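FOR IMMEDIATE RELEASE

06/05/2019

Ambrose Family Law Opens Skokport Office for Couples Separating Later in Life

SKOKPORT – Ambrose Family Law is happy to share that its new office on Udska Street is now open, and that the door (a very easy one to find, right across from the post office) will be open to anyone over 50 who is thinking about separation or divorce and would like to talk it through with somebody patient. 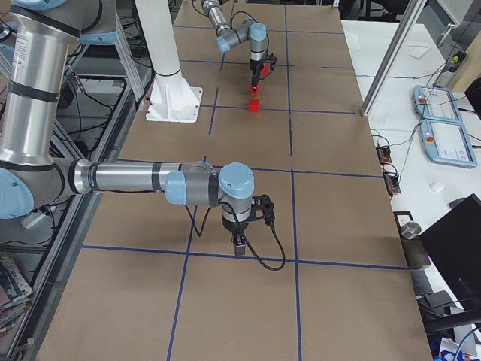
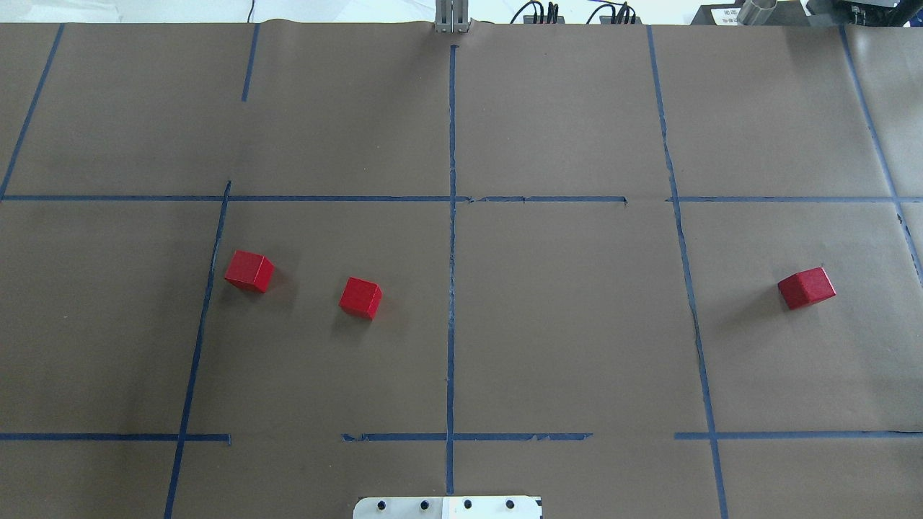 The firm has been helping families in nearby Skellasia for many years, and in that time it has heard from a growing number of older husbands and wives who never expected to be sitting in a lawyer's office at this stage of their lives. Last year 292 people called with questions about ending a long marriage, and 80 of them made the drive from Skokport to do it. It seemed only kind to save them the trip!

A divorce after thirty or forty years together brings its own worries. There is usually a house that has been paid off, or nearly so, and there are pensions, retirement accounts, health coverage and wills that may have been written when the children were small. Sometimes one spouse has handled every bill since the wedding and the other hardly knows where the checkbook is kept. The Skokport staff will take all the time that is needed to sort through these matters, and grown sons and daughters are welcome to come along if a parent would feel better with company.

First visits last 63 minutes, a slightly odd number that grew out of a habit of letting people finish their coffee, and they are free of charge through the end of October. Clients who would like to settle things without going to court can ask about mediation, and those who are still unsure can simply come and ask questions. There is no need to have made up your mind before you call.

The office is on the ground floor, with parking behind the building and a ramp at the side entrance. Evening appointments are available on request, and home visits can be arranged within Skokport for clients who have trouble getting around.

To set up a visit, please stop by the front desk or call the Skellasia office and ask for the Skokport appointment book.

###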